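The pile in the corner: a talk with Yasir Jatoi about sorting the stuff that ends up on the floor

I have a corner like this, and I bet you do too. It starts with one box you mean to flatten, and by spring you're stepping over it to get to the cabinet. So when Yasir Jatoi told me he sorts other people's corners for a living, I invited myself over with a notebook and a bag of pastries.

Yasir runs Hokeck, a tiny business he started after years of managing the stockroom at a place called Gallura. He talks fast and he likes to be moving while he does it, so a lot of my notes are in terrible handwriting.

"People call me for the garage," he told me, "and then I get there and the garage is fine. What's driving them nuts is three feet of floor next to a wall."

I asked what's usually in those three feet. Packaging, he said, mostly packaging. Cardboard, bits of plastic, boxes with little windows cut in them so you can see what you bought.

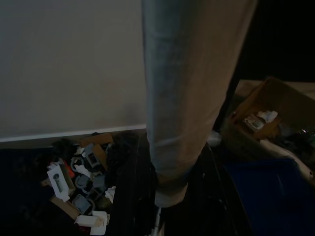

Page last changed: 17 May 2026

The window boxes are a sore spot with him. "You can see the thing inside, so you never open it and you never toss it. It just sits there looking at you." His rule is to take the item out right away and put it with its own kind, then deal with the box. I told him I keep boxes in case I need to return something. He asked me when I last returned something. I ate a pastry.

What surprised me is that he doesn't start by throwing things out. He starts by making the floor readable, as he puts it. Flat cardboard goes one way, cloth goes another, small dark things that could be anything go in a tray until he can get a good look at them. "Dark stuff on a dark carpet, forget it. You'll miss a pen, you'll miss a cap, and then you step on it."

He's a big believer in one open box. A plain brown one, no lid, set down near the cabinet where the things are going to end up. Small loose stuff goes in there first and gets sorted later at a table, sitting down, with coffee. I asked why not bins with labels on them, the kind I keep almost buying.

"Labels come last," he said. "You label it on day one, you've decided what you own before you've looked."

He learned that one the hard way. At Gallura he once labeled a whole wall of shelving, 1321 little stickers, and then the stock changed and he peeled them all off again with a butter knife. He laughed telling me this, but I don't think he's over it.

We got on to trays. Yasir loves a shallow tray with compartments and will talk about it for as long as you let him (I let him). The deep ones turn into a second pile, he says, and the shallow ones fill up so fast that you have to make a decision. He swears by a cheap one from Kikuchi and has gone through 7 of them, mostly by lending them to clients and being too polite to ask for them back.
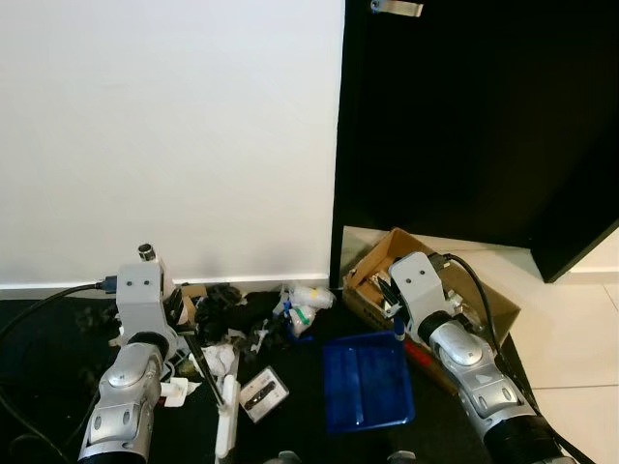
Long things are the other headache – sticks, rods, anything that came in a tube. They don't fit in the box and they don't fit in the tray, so they get leaned on the wall and slide down behind everything else. His answer is to give them their own upright spot before you touch anything smaller. An umbrella stand is fine. A tall vase is fine. His business partner, Leopoldo Tovar, uses an old length of drainpipe and is very proud of it.

And the plastic bags! I have a bag full of bags, which I confessed. Yasir keeps two and recycles the rest at the grocery store. Cloth gets shaken out and folded before it goes anywhere, even if it's headed for the rag pile, and he won't budge on that. I asked if folding rags wasn't a bit much. "Shake it over the floor you haven't vacuumed yet," he said. "Something always falls out. I found a client's car key in a pillowcase."

The last thing we talked about was the cabinet, and he got a little stern with me. Most people clear the floor by shoving it all behind a door and shutting the latch. He makes clients empty one shelf first, only one, so the sorted stuff has somewhere to land. For smaller apartments he charges a flat fee for that half day, and he books through the Joteck community board if you want to get on his list. He's full for the rest of May.

I went home and looked at my corner. Two window boxes, a curtain rod, and a sweater I'd been blaming my sister for.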